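Ticket: Cable plugging task fails on second attempt, right arm stalls
Raised by: Chinyere Nwosu
Handled by: Fatima Okeke, Hevolero support desk
Product: Zarano two-arm bench unit
Site: Sotton workshop
Priority: Normal
Status: Open, waiting on customer

First message from Chinyere

Hello Fatima, and thank you again for your patience over the gripper pads last month. I promised I wouldn't be back so soon, and yet.

We have had the Zarano on the cable job since Thursday. For anyone picking this up who hasn't met us, we are a small repair and resale shop. A good part of our day goes on dull little jobs like testing network leads, sorting shoes and folding whatever cloths have come out of the wash, and the hope was that the arms could take some of it off our hands. The folding went better than I dared expect. It isn't quick, and my mother would have words about the corners, but a cloth goes in crumpled and comes out something you could put in a drawer.

The cable job is another matter. The arms are meant to pick up a network lead, hold the small white socket steady with the left gripper, and push the plug in with the right until it clicks. The first attempt of the morning usually works. On the second the right arm brings the plug up to the socket, stops just short, and waits there until the program gives up. No alarm, no red light, only the message "target not settled" in the log, over and over.

I have restarted it, wiped the camera and said some encouraging things to it. Could you tell me where to look next?

Reply from Fatima

Good morning Chinyere, lovely to hear from you, even with a fault attached. I'm very pleased about the folding!

"Target not settled" means the unit has found the socket but keeps changing its mind about which way round it is. With a cloth that hardly matters, as a cloth will forgive you if you grab it a little to one side. A plug won't. There is very little room for error, and the clip has to be on the correct side as well, so the software holds back until it is sure.

Could you try three things for me, in this order, and run the job after each one?

1. Run the arm check from the maintenance menu with the table clear. It should finish without asking you anything.
2. Turn off the overhead lamp nearest the window and see whether the stall comes at the same point.
3. Send me the log from a failed attempt. The whole file please, even the boring part at the start.

Reply from Chinyere

All done, and my apologies for the delay, we had a van to unload.

The arm check passed on both sides. Turning off the lamp made a difference of sorts, in that it stalled on the third attempt instead of the second, and I got quite excited and called people over, and then of course it did it twice running in front of everybody. The log is attached. It has 3,000 lines and I'm afraid I read only the last page.

One thing I noticed while watching. The left arm doesn't always pick the socket up the same way. Sometimes the opening faces the right arm nicely and sometimes it is turned a bit towards the ceiling, and I think (I may be wrong) that the stalls come when it is turned.

Reply from Fatima

You are not wrong at all, and I wish everybody watched their machine so carefully. The log agrees with you. In the failed attempts the socket was turned in the grip by 8 degrees or more, and our limit before the right arm refuses to go in is 3. Your unit is behaving as it was built to, which I know is cold comfort when you have a box of leads to test.

My colleague Afolabi went through the file too. He thinks the grip is being planned from too far away, so the arm commits before it has had a proper look. There is a setting for this called "second look", which makes the left arm pause above the part and check it again before closing. It adds a few seconds to each attempt. It is off by default, mostly for the sake of customers who only fold and sort.

Please set the job up as follows.

Step 1. Lay out the table

Put the lead and the white socket on the open part of the table, within reach of both arms, and leave clear space between them. The bin can stay further back with the spare lead in it. Shoes, cloths and bagged cables are fine towards the far edge for this test, and I'd like them left there, as your real bench will never be bare and we may as well find out how it copes. Start with both grippers open.

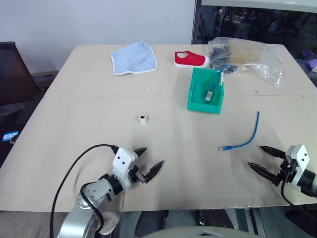 Step 2. Switch on second look

Open the job, choose Grip, then tick "second look" for the left arm only. Leave the right arm as it is for now. Save under a new name so you can go back.

Step 3. Run it and keep the log

Let it work through a full set of attempts without helping, however tempting that is. If it stalls, note which way the socket was facing and carry on.

You asked on the phone whether I thought it would ever do the job alone. Folding and sorting, I'd say yes, with someone in the room. Plugging things in, I would still want a person checking each one – we have customers further along than you, and they check too.

Reply from Chinyere

Thank you both, that is very clear. I'll set it going after lunch and send you the new log before we close.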